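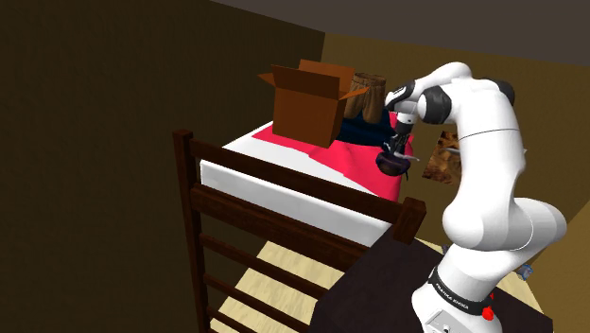
This week I changed the planner in our bedroom simulation. Before, it treated the held bowl as a point, so the path often went through the bed post. Now the bowl is attached to the gripper as a collision shape. I ran 100 random starts and only two failed, both near the rails. Planning takes nearly 800 milliseconds, too slow for me. Helmi suggests caching the bed mesh in Flelter, and I will try it in November.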